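## 3. Where Objects Wait: Holding Places in the Shared Kitchen

Every shared kitchen we visited had a place where things went to be dealt with later.
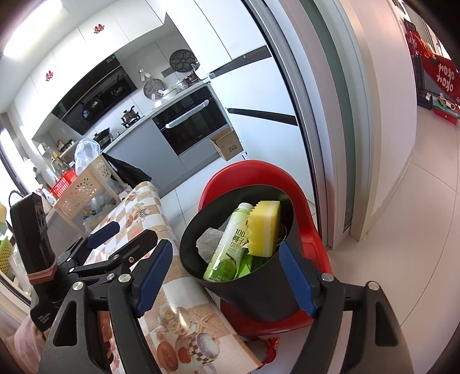
It was seldom the place the household would have named if asked. People told us about drawers, hooks and shelves, and they told us about them with some pride. The things themselves had settled elsewhere, usually within arm's reach of the sink, in whatever had an opening at the top and no lid to argue with.

We call these spots *holding places*. The term is meant to be dull. Earlier drafts of this paper used "domestic limbo," which two reviewers disliked for different reasons, and we have come around to their side. A holding place is any surface, vessel or corner in which objects with no shared purpose sit together for longer than it would take to put them away. Fig. 3 gives a small case: a drink bottle and a sponge in one black container. A drink and a cleaning tool belong to separate chapters of every household manual we consulted, and the manuals are firm on the matter. Kitchens are less firm.

### 3.1 Setting and method

The study followed 30 shared households in Trarnasby, a former mill district where the large terraced houses were long ago cut into rooms and let one at a time. Tenants in these houses share a kitchen and, as a rule, very little else. They did not choose each other. Many work shifts, and in several houses there were tenants who knew one another mainly by their cups. We picked the district for exactly this reason. In a family kitchen, the question of who left something out usually has a short list of answers and a long history. Among strangers, the history has to be built from scratch, mostly out of objects.

Fieldwork ran for 8 months. Each household received three kinds of attention from us: a long interview at the start, a series of short visits at no fixed hour, and a diary left in the kitchen for anyone to write in. The diary was meant to record where things were put and why. In practice it recorded a good deal about milk. One household used it to conduct a dispute over a frying pan that lasted from March into July, with both parties addressing their remarks to us, as though we had some power to rule on it. We had none, and said so in writing on the next page, where our note was corrected for grammar.

We make no claim that these kitchens are typical. They were the kitchens whose tenants said yes, and people who say yes to having their kitchens studied may be unusually tidy, unusually lonely, or unusually keen to have an outsider look at what they put up with. We met all of these, sometimes in one house.

### 3.2 Official storage and its discontents

Most households had at some point tried a system. The commonest was the labeled shelf, one per tenant, often dating from a group of tenants who had since moved out. New arrivals inherited both the shelf and the label. In the house on Lellura Street, the present tenants kept their food under the initials of their predecessors and referred to the shelves by those initials in conversation. None of them had met the people concerned. Asked why the labels had not been changed, one tenant said that everybody knew what they meant now, and that changing them would only cause confusion.

A second kind of system was bought in. Four of the houses belonged to the same letting company, Magagula, which had fitted each kitchen with a set of matching bins and a laminated sheet on how to use them. The sheet divided the contents of a kitchen into food, equipment, cleaning and waste. Tenants raised no objection to these headings. They also did not follow them, and it took us some while to see that the two facts could sit together quite comfortably. The sheet was treated as a description of how kitchens are in general. What went on in this kitchen was a separate matter.

The difficulty with the bought systems was that they sorted by kind, while tenants sorted by what they were going to do next. An item that needed rinsing was, for the moment, nearer to a brush than to its own clean twin in the cupboard. An item someone meant to take upstairs was nearest of all to whatever else was going upstairs. Seen this way, the mixed contents of a holding place are fairly orderly. They are just filed by verb, and the verbs change several times a day.

### 3.3 How a holding place starts

We had hoped to catch a holding place at the moment of its founding. This happened only once, and we nearly missed it. A tenant in one of the larger houses set an empty vase beside the tap, meaning to wash it. By our next visit it contained chopsticks, a thermometer and a folded bus timetable. The vase was never washed and never again held flowers. When its owner moved out she left it behind, explaining that it belonged to the kitchen.

Interviews suggest that most holding places begin like this, with a single object that is itself waiting for something. The first thing put into it needs some excuse. The second can point to the first. After that, excuses are no longer required, and tenants who would never leave a stray item on bare counter will add it to the collection without a thought. Several told us that things in a container were "put away." Things beside the container were "left out." The distance involved could be smaller than a hand.

Shape mattered more than we expected. Flat trays attracted paper and keys. Wide bowls drew fruit, followed by batteries. Anything tall and open took in items that could be stood up or leaned, and it did so without regard for what the vessel had first been sold to do. Color and price seemed to matter hardly at all, though one household did protect a good ceramic jug for a time by keeping a note in it. The note was later joined by pens.

### 3.4 Ownership by proximity

Objects in a holding place underwent a slow change of status. On arrival they were still somebody's. After a week or two, tenants began to describe them in the passive voice: a thing had been left, a thing had turned up. By the end they were "the" something, as in "the scissors," and could be used by anyone but thrown away by no one. We call this *ownership by proximity*, because the kitchen acquires an object chiefly by having it nearby for long enough.

The process had limits. Food passed through it quickly or not at all. Cleaning tools passed through it so fast that we rarely found a tenant who would admit to having bought one. In interviews, the purchase of shared cleaning goods was recalled as a burden borne by the speaker alone, and it was recalled in these terms by every tenant in the same house. If all accounts were accurate, the district should have been knee-deep in scouring pads.

Drinks were a special case. A sealed drink was private property and stayed so wherever it was set down. An opened one was still private but no longer respectable, and its owner was expected to do something about it. An empty one, if kept, became a puzzle. Tenants gave us many reasons for keeping empties, including refilling, recycling, watering plants, and a craft project on which no progress was reported. We did not see it as our job to press them.

### 3.5 The clear-out

At intervals, all of this was swept away. Every household held clear-outs, and nearly all held them for the same reasons: a landlord's visit, a smell, or the arrival of a tenant from a tidier house. The clear-out was done by one person, usually late at night, and announced the following morning in a message that used the word "just" more than once.

What interests us is how little the clear-out altered. Vessels were emptied, washed and returned to their spots, since a clean container looks wrong in a cupboard to people who have never seen it there. Within days it was filling again. The house on Flornari Row went further and threw the vessel out. Its contents were dealt with on the counter for a short period of good intentions, after which a saucepan took over the post. The saucepan was missed at mealtimes, and there was talk of replacing it, but it was the holding place that kept the pan and the cooking that had to make do.

We take this as support for our main claim in this section, that a holding place is better thought of as a location with a job than as an object with contents. The job is to put off small decisions among people who have no agreed way of making them. Tidying removes the evidence that decisions were put off. It does nothing to the supply of them, and in a kitchen shared by strangers that supply is very steady.

**Fig. 3.** Mixed contents in an open container: a coconut water bottle and a yellow and white sponge.

Section 4 turns to refrigerators, where the same habits operate under a time limit.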